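Home » News » Automation » Planning and Budget » Ollell delays purchase of second packing cell

Ollell delays purchase of second packing cell, puts the money in simulation first

The contract packer Ollell will not order its second two-arm cell this year, as was planned in the spring. The company told its suppliers on Wednesday that the budget for the cell stays reserved, but that a smaller part of it will be spent now on simulation work, and the rest only when the results are clear.

The decision concerns the line in Hamel where small mixed goods are put in gift boxes by hand. The line handles 1000 boxes in a shift, and the items change often. Ollell already has one cell on a simpler product, and it was this first purchase that made the company more careful. The arms were ordered before the table and the grippers were chosen, and the table had to be changed after delivery. The cost of this change was not in the budget, and the line waited for it.

For the second cell the order of the work is the opposite. The integrator Wirnus builds the workplace on the computer, with two arms, two multi-fingered grippers and a table, and tries it with simple shapes before any real product is modeled.
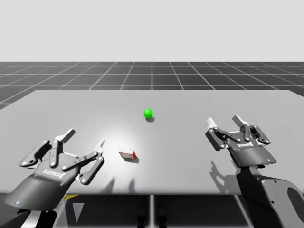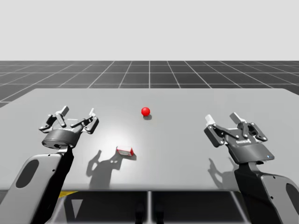 Ollell wants answers to three questions before it signs. The first is if both arms can reach the middle of the table without disturbing each other. The second is if a multi-finger gripper is worth its price for these goods, or if a cheaper two-jaw type is enough for most of them. The third is how much floor the cell needs, as the hall in Hamel is narrow and a forklift lane passes next to the line.

The simulation phase is planned for 90 days. Wirnus will deliver a report with a list of parts, and Ollell is free to take this list to other integrators. This point was discussed for a long time, according to the company, and it is the reason why the phase is paid separately and not hidden in the price of the cell.

Also the software supplier Ikia has a part in the project. It makes the order system that tells the line what goes in each box, and it must give a test connection with 64 typical orders. The license for this connection was missing in the first budget – it is now a separate line, together with training and spare fingers for the grippers.

Ollell says that the workers on the line will be asked for comments on the layout before the report is closed. No date is given for the order of the hardware. If the report is positive, the purchase goes to the board in September, and the current quote for the arms must then be renewed, as it will not be valid anymore.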